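Ellorum list archive
April, 9:40 pm
4 replies

On the fixed timestep proposal, someone wrote:

> Lock physics at 100 steps a second, let drawing run free, and the
> jitter in Kolura goes away. Fallham did this and it runs fine.

I doubt it. Fallham has 7 moving bodies on its busiest level. Our crate level has 2,798, and most of them are touching something.

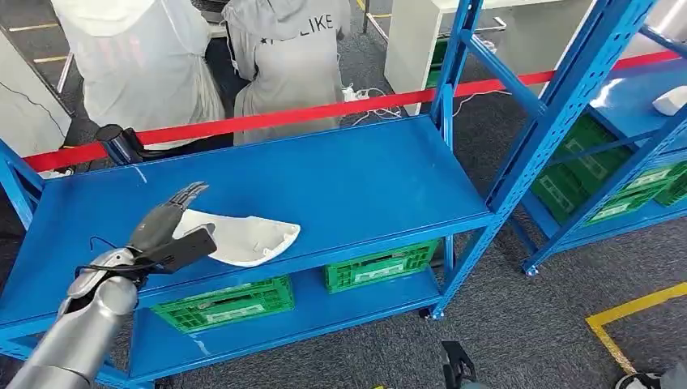
Most of them should be asleep, the reply from Phùng went, so the raw total is a poor argument.

Fine, but they wake up in chains. Push one crate and the whole stack goes. Has anyone profiled that with the new stepper, on a slow laptop?

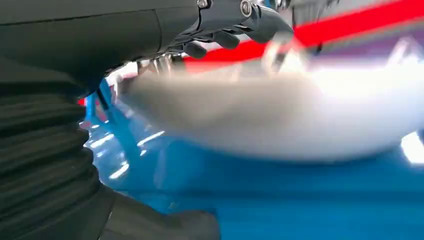

Gripper housing, close up

My other worry is the catch-up loop. If one frame runs long, the next has more steps to do, so it runs longer too. The patch caps it at 10 steps and throws away the leftover time. So now the game slows down under load, and we had that before. 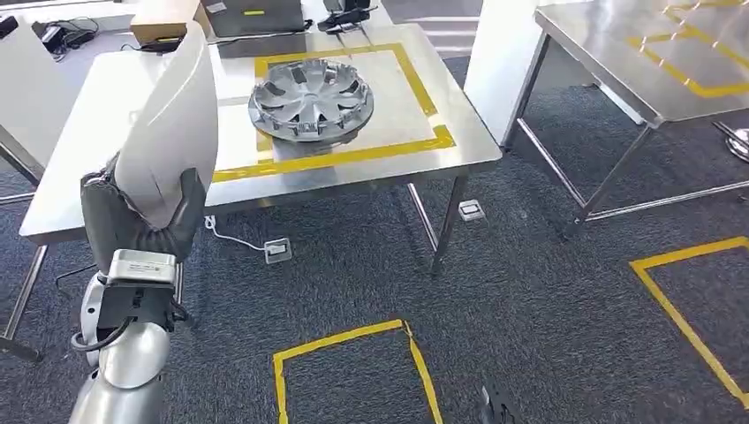

Could you at least try it with blending between the last two states? Most of the jitter is in the drawing.

I could, and I will. But blending puts us one step behind the input, and I'd like to see numbers before it goes into the main branch. "Feels smoother" was
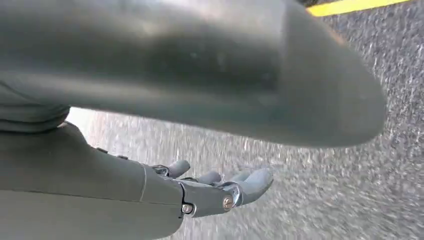

also what we said about the last camera patch, and we backed that one out.

2 shares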